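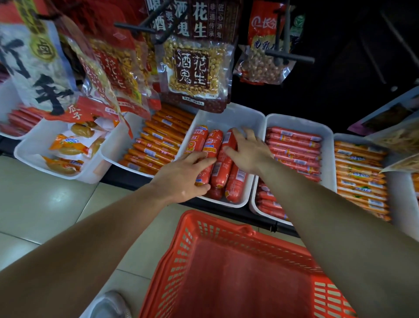 New routines on the picking side at Zupan

If you've been into the Zupan shop since August you may have noticed that things feel calmer behind the counter. The order system we've all been calling Delo is now running every day, and I've been wanting to write something about it for this newsletter for weeks, partly for the people in our other stores who keep asking and partly because I'm really pleased with how it's going!

Some background for those who weren't here. Every online grocery order used to arrive as an email, get printed, and go on a clipboard. Whoever was free took the sheet, walked the shop, ticked things off, came back, found out the noodles were out of stock and phoned the customer. On a busy afternoon there could be three of us crossing the same aisle with three baskets, all heading for the same shelf. The reordering was worse. One person stayed back after close and wrote down what was low, and if they were tired they guessed.

Delo does the sorting and the sums. It takes the orders as they land, groups the ones that share items, and gives each picker a route through the shop on a small handset. Chilled goods come last on the route, so the sausages and the tofu aren't riding around in a basket while you hunt for the vinegar. It also keeps a running stock figure from the till and the handsets, and drafts the supplier order overnight. Ingvild Sæther goes through the draft with her morning coffee and changes whatever she doesn't like, usually the snacks, because Delo hasn't learned about school holidays yet.

The picking itself is still done by hand, and having done plenty of it this month I can say the job is much nicer when you're not also trying to be the map. You get to the sausages, gather up what's on the screen, scan, and move on to the peanuts. The flavours and pack sizes look so alike on a quick glance that the old sheets caused endless mix-ups (ask anyone about the spicy ones). The handset buzzes if the barcode is wrong. It's a rude little buzz, but we've all grown fond of it.

In October we picked 2,273 online orders, and 301 of those went out the same morning they came in. Calls to customers about missing items have dropped so much that the phone in the back room startles people now.

What has changed for the team is mostly the shape of the day. The after-close stock walk is gone, and those paid hours have moved to the morning, when we've always been short. Everyone kept their hours, which was the first thing we asked about and the first thing put in writing. Two people who used to do nothing but sheets are now trained on ordering as well, and they've already caught Delo doubling up on melon seeds. Please do keep catching it.

There are things to fix. The handset batteries don't last a long shift. The routes don't know when a delivery pallet is blocking an aisle, and the type on the screen is too small for those of us who leave our glasses in the car. Jatiston, who look after the software, have the list and are coming in to walk a few routes with us, which I think is the best way for them to see it.

The Clulletti store is next, starting in the new year. If you work there and would like to try a shift on the handsets at Zupan first, put your name on the sheet by the roster. Wear comfortable shoes, and bring your glasses.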